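Pinces à doigts nervurés ou main multidoigts pour du linge et des coussins : quelqu'un a vraiment comparé ?

Temps de lecture : 4 min

Jimham

Bonjour à tous. On monte un petit banc à deux bras pour manipuler des objets mous dans une chambre témoin : taies, coussins, plaids, oreillers. Pas de pièces rigides, pas de vissage. Les bras sont déjà achetés, il reste à choisir ce qu'on met au bout, et c'est là que je coince.

Le vendeur me pousse vers une main à plusieurs doigts. Il m'a envoyé une vidéo très propre où elle plie une serviette. Une serviette neuve, sur une table bien dégagée, et le montage coupe juste avant la fin du pli. Je me méfie. De l'autre côté, un collègue jure par les doigts nervurés tout simples, deux mâchoires, point final. La différence de prix n'est pas petite et je n'ai trouvé aucun comparatif qui ne vienne pas d'un fabricant.

Ce que je voudrais savoir :
- est-ce que la main multidoigts tient mieux un tissu lourd, ou est-ce que c'est du spectacle ?
- peut-on mélanger les deux, une pince différente à gauche et à droite ?
- faut-il une caméra au poignet en plus de celle de la tête ?

Je précise que l'opérateur pilote à distance au début, on parlera d'autonomie plus tard (si on en parle un jour).

Marietjie Ngcobo

J'ai passé une bonne partie de novembre là-dessus, alors je donne mes résultats. Ils valent ce qu'ils valent : un seul site, deux opérateurs, une seule chambre.

Notre protocole : 300 prises par type de pince, toujours le même genre d'objet (un oreiller avec sa taie), saisi à deux bras, soulevé, présenté devant un fauteuil puis posé dessus. On compte un échec dès que l'objet tombe, glisse d'un côté ou qu'il faut reprendre. Pas de demi-point. Je le signale car dans la doc de Clondadis, une « prise récupérée » compte comme une réussite, ce qui arrange bien les pourcentages.

Bilan : 26 échecs avec les doigts nervurés, 53 avec la main multidoigts. Avant de sauter de joie, sachez que les opérateurs connaissaient mieux la pince simple. J'ai refait une petite série après quelques jours d'entraînement et l'écart s'est resserré. Je ne publierai pas de chiffre là-dessus, la série était trop courte pour que je m'y fie.

Ce qui m'a fait perdre le plus de temps n'était d'ailleurs pas la force de serrage. C'était l'endroit où l'on pince. Sur un coin, avec la couture dans les doigts, les deux modèles tiennent. En plein tissu, la pince simple attrape la taie et laisse l'oreiller pendre au fond, et la main multidoigts attrape trop large et tord tout. Si votre fournisseur vous montre uniquement des prises sur le bord, demandez-lui une prise au milieu -- et regardez sa tête.

Pour le mélange gauche/droite : oui, ça marche, on l'a fait. Il faut par contre recalibrer chaque bras avec sa propre masse au poignet, sinon le côté le plus lourd descend un peu à chaque arrêt et l'opérateur compense sans s'en apercevoir. Chez nous le contrôleur Radebe acceptait deux profils d'outil différents, mais l'option est rangée dans un menu où personne n'irait la chercher (Paramètres, Outils, Avancé, puis « dissocier »).

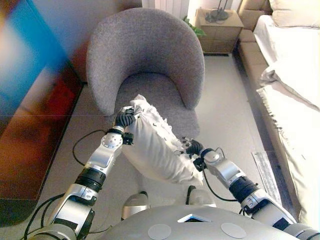
Reste la caméra de poignet. Je n'en suis pas convaincue pour cet usage. Dès que le tissu est pris, il remplit la vue du poignet et on ne distingue plus rien. La vue de tête suffit pour viser un coin, à condition que les avant-bras ne masquent pas l'assise du siège. Écartez les coudes dans la posture de départ, ça coûte moins cher qu'un capteur. Et surveillez vos câbles : s'ils bouclent trop loin du bras, ils finissent par accrocher un accoudoir ou un pied de lampe.

Si je devais acheter demain, je prendrais deux pinces nervurées et je garderais le reste du budget pour des doigts de rechange. La main, je la louerais. Un mois, pas plus, le temps de voir si vos opérateurs s'y font.

Faltstead

Moi j'ai la multidoigts depuis 9 mois et aucun souci, faut arrêter de dire que c'est du gadget. Après c'est vrai que je fais surtout des bouteilles et des boîtes. Le linge j'ai essayé deux fois.

Jimham

Merci Marietjie, c'est exactement le genre de réponse que je cherchais, réserves comprises. J'ai demandé la prise au milieu au vendeur. Il me répond que « ce n'est pas le cas d'usage visé ». Bon.

Je pars sur la pince simple à gauche et une main en location à droite, on referme le devis le 5 juin. Faltstead, si tu as une vidéo d'une de tes deux tentatives avec du linge, même ratée, je veux bien la voir en entier, sans coupe.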